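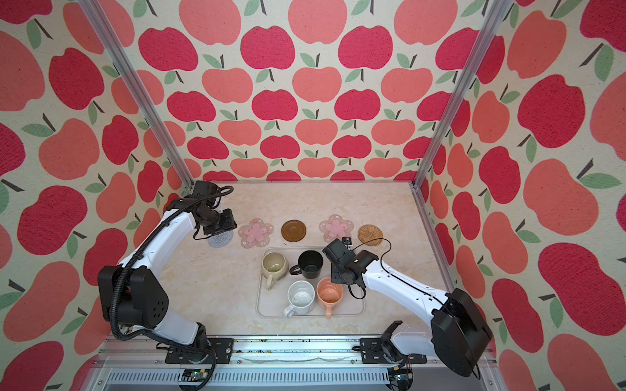
Mugs, Coasters and Trays: How a Table Stays Dry

A mug is a cup with a handle and a flat base. It is made to hold a hot drink, and it is usually used without a saucer. A coaster is a small flat mat that goes between the mug and the table. A tray is a flat carrier with a raised edge, called a rim. The three objects do different jobs, and this page explains each one.

What a mug does

Most mugs are ceramic. Ceramic is clay that has been shaped, dried and baked in a very hot oven called a kiln. The baked clay is covered with a thin layer of glaze. Glaze is a kind of glass. It stops the drink from soaking into the clay.

Heat moves from hot things to cooler things. When cocoa is poured into a mug, heat moves from the cocoa into the wall of the mug, and from the wall into the air and into your hand. The handle stands away from the wall, so it warms up more slowly. The base of the mug warms up too, and it passes heat to whatever is under it.

Why tables get rings

Look at the underside of a mug. Many have a narrow raised circle called a foot ring. The mug stands on this circle and the middle of the base does not touch the table. If a drip runs down the outside of the mug, it collects at the foot ring. When the water dries, it can leave a round mark.

Cold drinks make rings in another way. Air contains water vapor, a gas you cannot see. When the vapor touches a cold mug, it turns into drops of liquid. This is called condensation. The drops slide down and make a puddle.

What coasters are made of

Coasters come in many shapes. Round ones are common. Others are shaped like flowers, with a wavy outline called a scalloped edge. The shape makes little difference as long as the whole foot ring fits on top.

The material matters more. Rattan is the stem of a climbing palm. It can be woven in a spiral, starting at the center and working outward. Air trapped between the strands slows down heat, but water can pass through the gaps. Silicone is a rubbery material that does not soak up water. Cork soaks up a little and grips the table well. Some coasters have rings or grooves on top, and drips stay in the low parts.

What a tray does

A tray lets you carry several mugs in one trip. The rim stops them from sliding off if the tray tips slightly. Mugs placed near the middle are easier to balance. If all the weight is at one end, that end drops.

Try it: the drip test

You need a mug, two different coasters, a teaspoon, a paper towel and cold water. Ask an adult before you begin.

1. Put one coaster on a dry paper towel.
2. Pour one teaspoon of water slowly onto the coaster.
3. Stand the empty mug on it and wait five minutes.
4. Lift the mug and the coaster. Check the towel for wet spots.
5. Repeat with the second coaster and a new towel.

Write down which towel was wetter.

Words to know

Condensation: water vapor turning into liquid.
Glaze: the glassy layer on ceramic.
Kiln: an oven for baking clay.
Scalloped: having an edge made of small curves.

Text by Rosângela Figueiredo. Checked by Maxence Lefèvre.
Last updated Sep 28, 2018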